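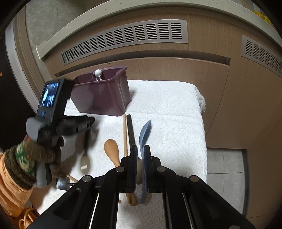 The Case for Air-Drying by Default

Dishwashers are sold on their wash performance and judged, in most homes, on their drying performance. The two have little to do with each other. A wash cycle depends on water temperature, detergent chemistry and spray coverage. Drying depends on how much heat the load can store and where the moisture goes after it leaves the surface. I have worked on kitchen ventilation for most of my career, and my position is that the heated dry stage should be off when a machine leaves the factory. Anyone who wants it could turn it on.

What heated drying does

A ceramic plate leaves the final rinse hot and stays hot. It has enough mass to evaporate the film of water on its own surface, and it would do this with the door open and the heater off. A plastic lid or a thin spatula has almost no stored heat. It cools before the film is gone, and the water beads. Running an element under the rack raises the air temperature in the tub, but the tub is a closed box and the air in it is close to saturated already. Without somewhere for the vapor to go, added heat mostly moves water from one surface to another.

Manufacturers know this. The Comis machine in our test kitchen has a vented door and a small fan, and it does better than the older unit it replaced. It also sends a plume of wet air along the underside of the counter, where particleboard edges swell. My colleague Pantelis Kouris logged humidity in that gap over 22 cycles and got readings above the limit of his sensor in most of them. The repair bill for a swollen panel is never counted against the energy label.

Wooden tools are a separate case

Wood should not be in the machine at all. It takes up water through the end grain during the wash, then dries fast at the surface while the core is still wet. The surface shrinks, the core does not, and the piece checks along the grain. A spoon that has been through this a few dozen times has a rough bowl that holds food.

The slow method works better. Wash by hand, wipe, and leave the tool on an absorbent cloth or upright in a holder with air on all sides. Holders need drain holes and a tray that can be lifted out. Many have neither, and a solid cup with a quarter inch of water in the bottom is worse than a drawer.

The objection about space

The usual argument against air-drying is counter area. Willy Dijkstra, who designs small apartments, put it to me this way: every square foot given over to a rack is a square foot the tenant believes she paid for and did not get. I accept the point. A galley kitchen with 22 inches of clear counter cannot host a permanent rack.

It can host a cloth for three hours. A cotton towel folds flat, goes through the laundry and costs less than any rack I would recommend. It has limits. Glasses set mouth-down on a towel trap air and fog, and a towel used for several loads without washing is a poor surface for anything that touches food. Swap it daily — more often in a humid climate.

Ventilation does the rest

Evaporated water has to leave the room. In the Dustton retrofit, which covered 300 units, we found range hoods that recirculated, windows painted shut, and toe-kick and cabinet grilles blocked by shelf liner. Residents blamed the dishwashers for musty cupboards. In most of the kitchens I inspected, clearing the grilles and running the bath fan for an hour in the evening was enough.

A grille is only an opening. It moves air when there is a pressure or temperature difference across it, and a cabinet packed to the back wall gives the air no path. Leave two inches behind the stored items. Vacuum the slots when you vacuum the floor.

A better default

Building codes have no reason to get involved. I would ask appliance makers to ship with the heater off and the door set to release at the end of the cycle, and I would ask landlords to stop describing heated dry as a feature in their listings. The setting can stay in the menu for people who need plates back in the cupboard by seven.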